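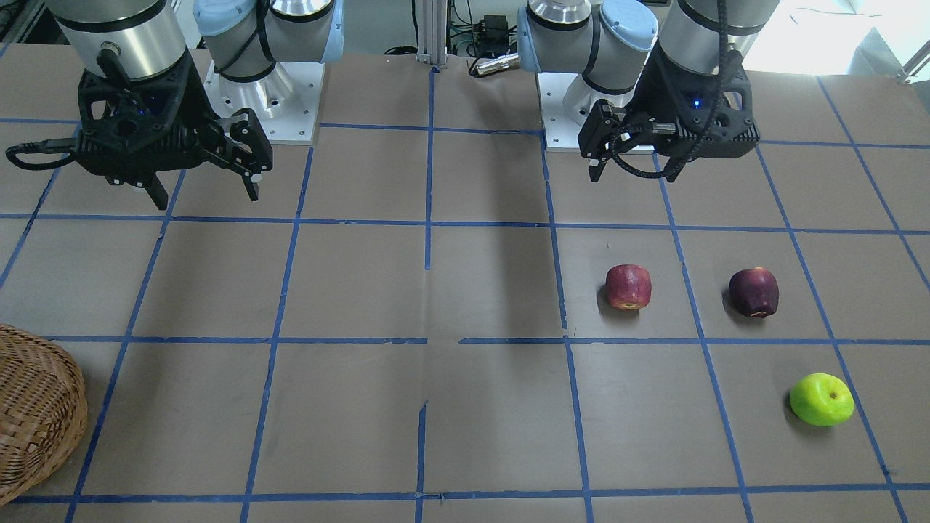
Grakska Bench Marking Kit for Two-Arm Cells

If you run a pair of arms over one table, you already know how much of the day goes into setting things back where they were. The Grakska kit gives you tape, paper, corner templates and a printed layout guide, so every trial starts from a layout you can write down. We love how much tidier the logs get!

What's in the box
274 feet of blue tape
2 rolls of brown table paper
4 corner templates
6 blank layout cards
The Rankin layout guide, spiral bound
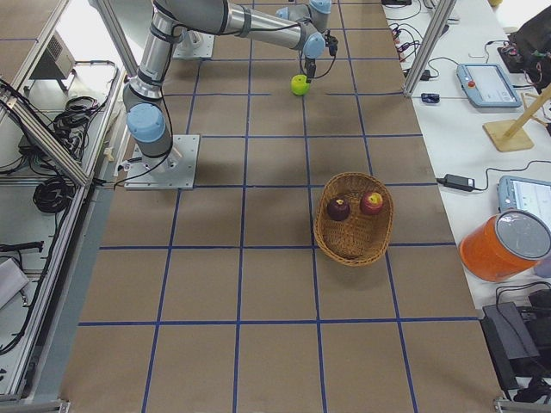
Good practice starts with a written rule for where things may go. Give each cell a letter and a number, list the start cell for every object, and say whether a container may sit across a line (the guide allows it, as long as both cells are logged). A wicker basket straddling the tape with two apples inside is a perfectly fine layout under that rule. Keep the teach pendants on a side bench, with the stop button in easy reach.
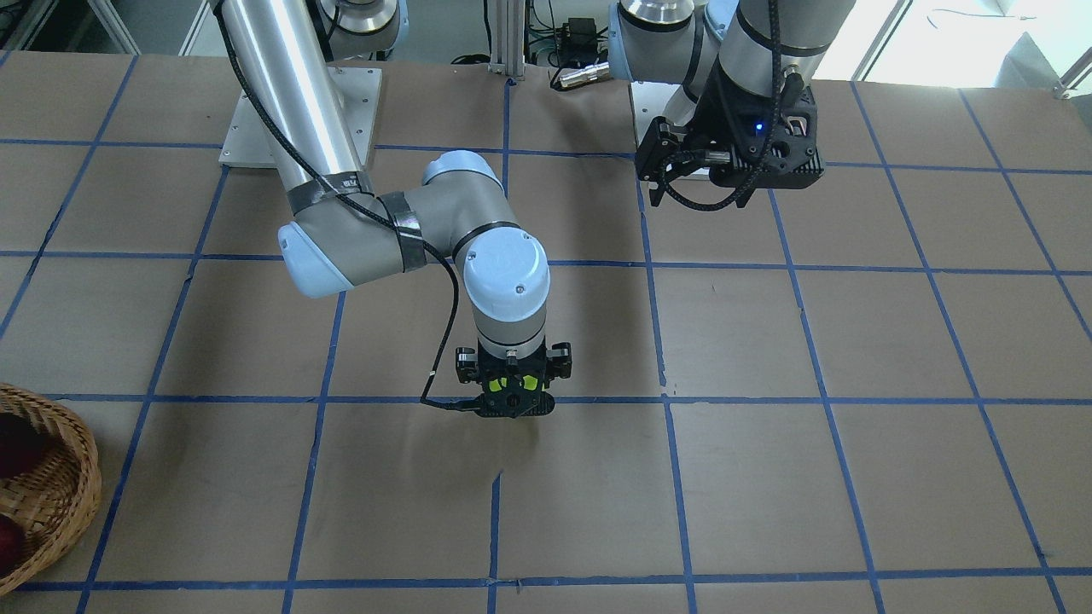 Paper wears, and the guide is firm on this. Check it each morning and again at noon, with the arms stopped. Creases and a torn or overlapping bit of tape near the table edge go on the layout card, and so does the finger type: yellow-green pads on one gripper and angular metal fingers on the other get separate lines.

Fits Isgate benches and most flat tables. Ships from Flimovdale. Refill rolls sold separately.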